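Why Do Rooms Echo?

Sound travels through air as a wave. It moves fast, nearly 315 meters in a second on a freezing day. When the wave reaches something hard, like a bare wall or a table, much of it bounces back. Soft things, like curtains and rugs, soak a lot of it up.

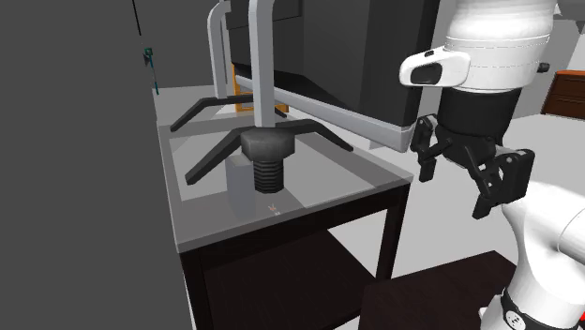
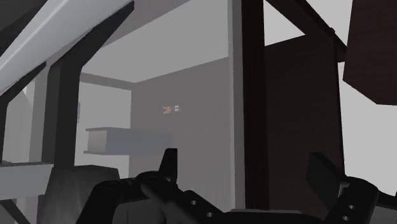
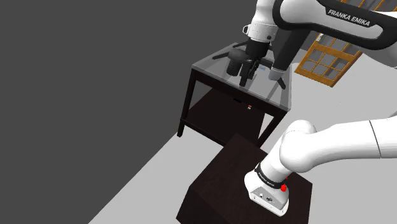

Domenica Moser writes that her new bedroom sounded "boomy" until the rug went down, and then her own voice seemed smaller.

Her voice was the same as before. Less of it was coming back to her ears.

In a small room the bounced sound returns so quickly that it blends with the first sound. This is called reverberation. A true echo is a separate sound, and for that you need distance. Stand far from a big wall and clap once - you may hear a second clap.

Try it at home

1. Clap once in the bathroom and listen.
2. Clap once inside a closet full of clothes.
3. Write down which clap lasted longer.

Words to know
Absorb: to soak up
Reflect: to bounce back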